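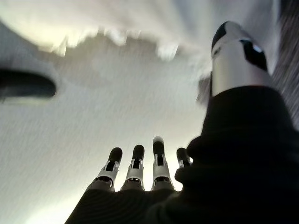 Bimla Thakur wrote in the margin of our first draft that a hand with good fingers and a bad wrist is only a sculpture, and that we should begin the report with the wrist. We followed her advice, so the order of the chapters is different from the order in which we did the work.

Project: Mounting and control of a five-digit robotic hand in a shared workshop
Workshop: Gescombe, upper floor
Written by: Ilze Rozīte

1. Purpose

The purpose of our project was to put a robotic hand on a simple arm and make it close around household objects on command. We did not design the hand. It came to the workshop as a used unit, without a manual, and our task was to build everything that is between the hand and the table: the bracket, the wiring, the cover, and the program. The fingers are made of white and light-gray plastic links with black joint inserts, and the fingertips are black and rounded. The thumb stands apart from the four fingers, and this decided many of our choices later.

2. Wrist and bracket

The first bracket was cut from aluminum sheet of 2 mm. It was strong enough when the hand was pointing up, but when the arm turned to the side, the whole hand was shaking for a moment after each stop. We measured this with a pencil fixed to the palm and a paper behind it. The lines were much wider than we expected. We should have made this test before drilling the final holes.

The second bracket is folded on two sides. It weighs 233 grams together with the screws. The shaking did not disappear completely, but the pencil line became narrow enough for grasping a cup. We also moved the cable from the outside of the wrist to the inside of the bend, where it is pulled less.

3. Sleeve

A black fabric sleeve covers the wrist and the forearm. I sewed it in two versions. The first one was too tight and it slowed down the turning of the wrist. The second one is loose, and it has a new problem: a fold of the fabric can come up over the base of the last finger, at the end of the row on the thumb's side. During fast movement this fold could be caught in the joint. For now we pull it down by hand before each session. A better solution would be an elastic band sewn into the upper edge, and I have the material for it, but I did not want to change the sleeve in the middle of the tests.

4. Program

The controller is a Koltel board, which we already knew from the previous course. The program sends one target position to each finger and waits until the finger reports that it stopped. In the beginning we closed all fingers at the same time. With round objects the thumb arrived too early and pushed the object out of the palm. Now the thumb waits until the four fingers have finished the first half of their way.

There is a small blue-white light on the black panel of the thumb. We spent almost one evening trying to learn what it means, and we still cannot say it with certainty, so the program does not use it.

5. Tests

We made 22 grasps with three objects: a plastic cup, a tennis ball and a roll of tape. A grasp was counted as good when the object stayed in the hand while the arm turned to the side and back. The result was 14 good grasps. Most of the bad ones were with the tape, which is flat and slides between the fingertips. The cup was the easiest.

6. What is not finished

The elastic band for the sleeve is not sewn. The stop button works, but it is mounted too far from the chair, and one has to stand up to reach it. The wiring diagram in the Rattanakul folder shows the old cable path and must be drawn again before another group takes over the arm in July. The spare screws for the bracket are in the second drawer under the drill press.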